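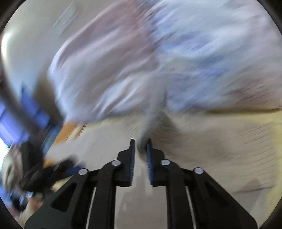 Open Afternoon Walk-Round: Robotics Workshop, Pavport
Pre-opening inspection with comments

Checked by: Catriona Buchanan
Second pair of eyes: Fergus Pollock
Started: 8:15 a.m.
Doors: 1 p.m.
Form: Trirkgate site form, July version, replacing the one with the coffee on it

Marks used: OK, FIX (before doors), WATCH (all afternoon), N/A.

Section A. Getting people in

A1. Front entry clear, both doors open fully.
OK. The left door opens fully if you believe in it. Fergus has put a wedge under it.

A2. Sign-in desk staffed from 12:45.
OK. Kagiso Kruger has the first hour. He has been asked not to promise visitors a turn on everything.

A3. Visitor numbers capped at 40 on the floor at one time.
WATCH. The cap is on the sign, on the booking page and on the back of the lanyards. Last year it was also in all three places.

A4. Closed-toe shoes.
FIX. The sign said "enclosed footware". Reprinted. We have been putting that spelling in front of the public for two open days.

A5. Floor tape visible and stuck down.
FIX. Lifting along the aisle by the tool crib. It has been lifting since the floor was sealed and will lift again. Pulled up and re-laid, corners rubbed down with the back of a spoon.

A6. Wheelchair route checked with a chair, full loop.
OK. Done with the chair from first aid. The turn at the end of the aisle is fine now the plan cabinet has gone. If anybody asks where the plan cabinet has gone, it is in my office.

Section B. Hand-held gripper and cloth table

B1. Table top wiped, cloth items sorted and free of pins, badges and staples.
OK, second attempt. First attempt found a safety pin and a dry-cleaning tag. Whoever donates fabric for these things, please go through it before it gets here.

B2. Finger pads seated, no lifting at the edges.
OK. Checked with a fingernail on both sides. The ridges on the blue pads hold lint, so give them a brush at half-time.

B3. Linkage pivots: no play, nothing proud, nothing sharp.
OK. All firm. I ran a cotton bud around each one and it came away without snagging, which is the most scientific thing on this form.

B4. Pinch points explained to visitors before they pick the tool up.
WATCH. The gap between the fingers gets all the attention. The linkage behind it is where you would lose some skin. Demonstrator to point at both, every time, including to the engineers, who will say they know.

B5. Long hair tied back, lanyards off, loose sleeves rolled.
WATCH. Our own lanyards are the worst offenders. There is a bowl for them. Please do not put lollies in the bowl again.

B6. Cloth handling: pick up by an edge or a hanging bit, keep movements slow.
WATCH. Þröstur Lykkegaard is running this table and is very good at it, and also very quick. Asked him to go at half speed so people at the back can follow. He went at what he considers half speed. Asked again.

B7. One visitor on the tool at a time.
WATCH. The queue to form on the aisle side. Children may have a go with an adult's hand nowhere near the fingers, and the same applies in reverse.

B8. Recording notice displayed at the table.
FIX. The notice was face down. Now face up and taped. It says what is recorded during the handling demo and who to ask if you would prefer to sit it out.

Section C. Fenced cell

C1. Gate interlock drops the arm when opened.
OK. Tested 24 times because the form requires it. Brynhildur Þorgeirsson opened, I watched, and we swapped at halfway when her wrist got bored.

C2. Emergency stops, all positions, pressed and reset.
OK. The one on the far post needs a proper shove. It passes. I have written to Ingvarsson about the spring and will attach the reply if I live to see it.

C3. Reduced speed selected, key removed and held by the cell lead.
OK. Brynhildur has the key. The spare is in the safe. The spare spare, which should not exist, has been found and is also in the safe.

C4. Nothing left inside the fence.
FIX. One step stool, one mug. Stool returned. Mug unclaimed.

C5. Barrier two metres back from the fence on the viewing side.
OK. Measured with a tape this time.

C6. Commentary microphone works and does not squeal near the drive cabinet.
FIX. It squeals. Commentator to stand on the other side and speak up.

Section D. Mobile cart (Biketti)

D1. Bumper switches stop the cart on light contact.
OK. Fergus volunteered his shins. Stopped both ways.

D2. Route marked and kept free of bags.
WATCH. People see an empty strip of floor and think of it as a place for a backpack.

D3. Battery charged, charger unplugged and cable coiled.
FIX. Charged, unplugged, cable everywhere. Coiled.

D4. Cart identified on the asset register.
OK. Sticker reads 1191. Register reads the same, after I corrected the register.

Section E. Housekeeping and emergencies

E1. Extinguishers in date and not being used to hold anything open.
OK. See A1 regarding the wedge. There was a reason I asked for a wedge.

E2. First-aid kit complete.
FIX. Out of the medium plasters. Full of the enormous ones and the ones for toddlers. Kagiso is picking up a box on his way in.

E3. Evacuation message played over the speakers.
OK. Clear in the workshop. In the kitchen it sounds like a man ordering lunch through a scarf. Someone to walk through the kitchen if it goes off for real.

E4. Drinks kept off the workshop floor.
WATCH. Urn is in the foyer and so is the cake. It takes about 15 minutes for the first cup to turn up beside something with a motor in it.

Outstanding at time of signing

C2, letter sent, stop works.
C6, microphone, living with it.
E2, plasters, due by noon.
A5, tape. Look at it again at 12:30.

Signed off to open subject to the plasters. C. Buchanan
Countersigned F. Pollock, who would like it noted that the cart was going faster than I said it was.

Added after close: B2 brush was done at half-time. C4 mug belongs to Þröstur.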